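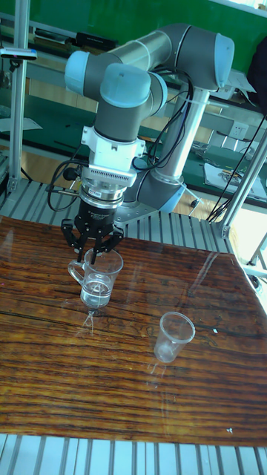

A wooden tabletop needs oil two times in a year.

How I care for wooden tables

In my home we have three wooden tables, and I take care of all of them in the same way. I learned it from my neighbor Paula Matei, who restored furniture for many years, and later I changed a few things for myself.

First I clean the top with warm water and a little dish soap. The cloth must be well squeezed, because standing water raises the grain. Then I let the table dry until the next morning. Please do not use a hair dryer, I did it once and a small crack opened near the end of the board.

For sanding I take 180 paper on old marks and 240 for the last pass. Always go with the grain. Wipe off the dust with a dry cotton cloth — an old T-shirt is very good.

I use Skada oil, the small can of 410 ml. It was enough for two of my tables with some left. Pour a spoon of oil on the wood and spread it thin. Wait 15 minutes and wipe off everything that did not go in. If you leave it, the surface stays sticky for days.

Important: cloths with oil can start to burn by themselves. Lay them flat outside to dry, or put them in a jar with water and close it.

White rings from cups
Rub a little mayonnaise on the ring in the evening and wipe it in the morning. On waxed wood this works well for me, on lacquer only sometimes.

Loose legs
Check the screws in October, when the heating starts and the wood becomes smaller. Turn them by hand — a power driver can easily damage the thread.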